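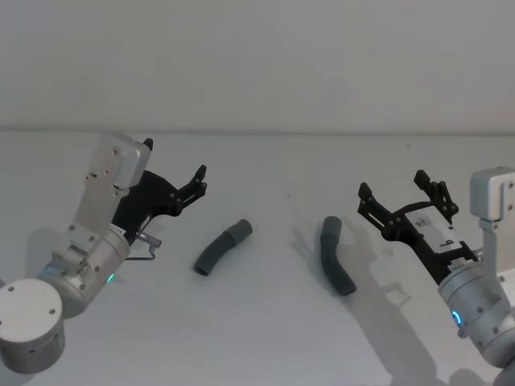 How to refinish a white benchtop with two-pack paint

An old laminate or melamine bench that is sound but stained can be painted for a fraction of the cost of a new one. Allow a weekend for the work and another 14 days before you treat it like a normal bench.

What you need

Sugar soap, 185 and 400 grit sandpaper won't both be on the shelf, so buy 180 and 400. You also need a bonding primer, a two-pack topcoat in white, a 100 mm foam roller, painter's tape and a respirator rated for organic vapours. A dust mask won't do.

Preparation

Wash the whole surface with sugar soap, then rinse twice. Silicone around a sink has to come out completely, including the film it leaves behind. Scrape it, then wipe with a silicone remover.

Fill chips with two-part filler and leave it slightly proud. Sand it flush once it is hard, then go over the entire top with 180 until the shine is gone. Vacuum, wipe with a damp microfibre cloth and let it dry.

Tape the wall where it meets the bench. Press the edge down with a plastic scraper or the paint will creep under it.

Priming

Roll one thin coat, front edge first. Leave it overnight — the tin may say four hours, but in a Hobart June that is optimistic. Scuff lightly with 400 and wipe again.

Topcoat

Mix only what you can use in an hour. Stir the hardener in slowly and let the mix stand for as long as the tin says. Roll in one direction, keep a wet edge and don't go back over paint that has started to grab. Two coats are enough over a pale primer. Dark laminate usually wants three.

Pull the tape while the last coat is still soft.

Curing

You can put light things down after two days. Keep kettles, wet cloths and anything with rubber feet off it for the full 14. Rubber can mark fresh paint and the stain doesn't come out.

Small scratches can be touched up with leftover paint, freshly mixed, and an artist's brush.

Written by Ratih Ngau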